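Food Storage at Home: Handout 6, Keeping Roots Crisp
Evening course, Kurkness Adult Learning
15 Sep 2026

Welcome back! Last time we did bread and grains, and I promised you roots. I love this session, partly because a bunch of good carrots is so cheap, and partly because a lot of them get thrown away when they had weeks of eating left in them.

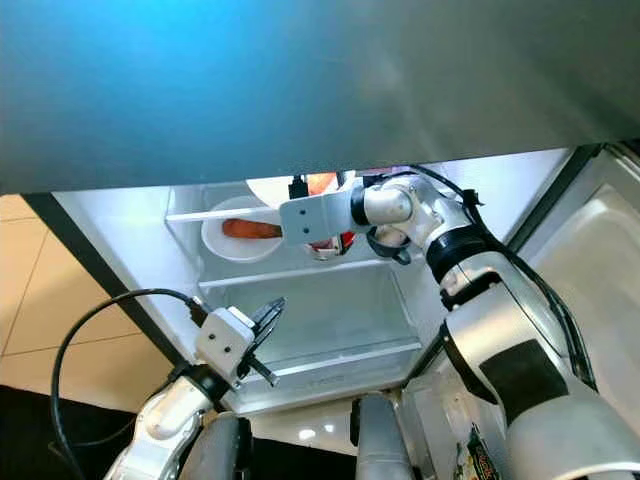
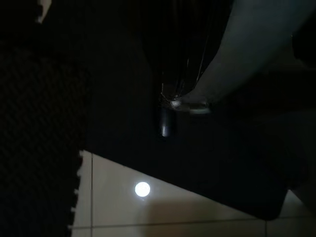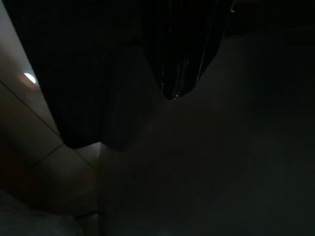 Roots are stores already. A carrot is where the plant puts its sugar to get through the winter, so it is built to sit in cold, damp soil for months and come out sweet. Everything we do in the kitchen is a way of copying that soil. Cold slows the root's breathing and damp air stops it losing water through the skin. A carrot in an open bowl in the fridge, like the one in the first picture, has the cold but not much of the damp, because fridge air is dry and pulls water out day and night. For tonight's tea that's perfectly fine. For a fortnight you want a lid, a bag or a wet cloth between the root and the air.

Tops off first

Leaves go on drawing water after the bunch is pulled, and they draw it from the root. Twist them off as soon as you get home and leave a short stub. Please don't bin them! Carrot tops make a lovely rough pesto, and beet leaves cook like spinach.

To wash or not to wash

If the roots came with soil on, leave it on and brush off only the big lumps. If they came washed, dry them well before they go in a bag. Drops of water sitting on the skin are where the slimy patches begin. Damp air is what we want, and puddles we don't.

The water method

Peeled carrot sticks keep very well in a lidded tub of cold water. Change the water every other day. Whole ones will do too, if you have a tub long enough. I've brought bendy carrots back to a proper snap overnight this way, and it still pleases me every time.

Boxes of sand

For those with a shed or a cold porch. Use clean, slightly damp sand in a deep wooden box. Lay the roots in rows so they don't touch, cover, and start another layer. The Novcombe allotments put down 104 carrots in one box last November and were still eating them when the spring sowing went in. Only sound roots, please. One split carrot can spoil its neighbours.

Keep apart from

Apples and pears. They give off ethylene as they ripen, and carrots stored beside it turn bitter. If your fridge has two drawers, give fruit one and roots the other.

For next time

Buy two small bunches of the same carrots. Store one bare on a shelf and one topped and bagged, weigh both tonight and again after 6 days, and bring your figures. My bare bunch went in at 454 g and the loss was far bigger than I'd guessed. Bring a parsnip as well if you can find a decent one. The Morais stall usually has them.

Comments (3)

Skandano: Tried the tub of water with sticks for packed lunches and they were still crunchy on day five. Does it work for celery?

Course tutor: It does, beautifully! Cut it to fit and keep it right under.

beetrootbelle: My sand box dried out completely by Christmas. How damp is slightly damp? I had 20 beetroot in there, all wrinkled.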